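Wiki > Robot Arms > Testing > Gripper comparison (simulated)

A gripper comparison is a set of trials where you swap the hand on a robot arm and leave everything else alone – same arm, same objects, same starting pose. I've been running these in simulation for a while now, mostly with the Tiritz two-finger and the Grellberg, and I keep getting asked how it's done, so I've put my notes into this article (Kobe Dierckx fixed my spelling, thanks Kobe!).

The usual run is 15 grasps per object, and I go up to 600 when two grippers come out close. Mugs are my favorite test. You can go for the rim, the handle or the whole body, and each one shows up a different weakness in the fingers.
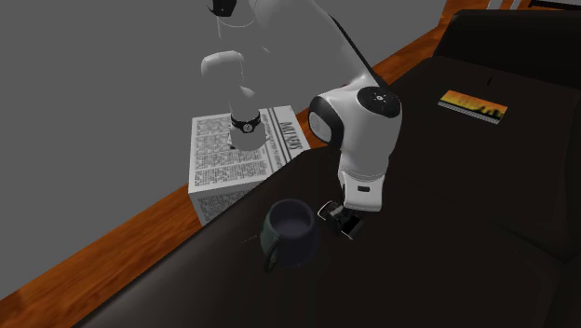

Soft furniture is where people get sloppy. Most simulators treat a cushion as a hard shell, so a gripper that scrapes the seat gets stopped dead when a real one would sink in a little. I lower the contact stiffness and log every touch, even the ones that end in a good grasp.

Ravindran Devadiga likes to score on success rate only. I don't! His best Jamley setup got 76 percent, which sounds great until you see how many of those mugs came up tilted. I score the tilt separately, and slips too.

Controller settings belong in the write-up as well – finger speed and closing force at the very least.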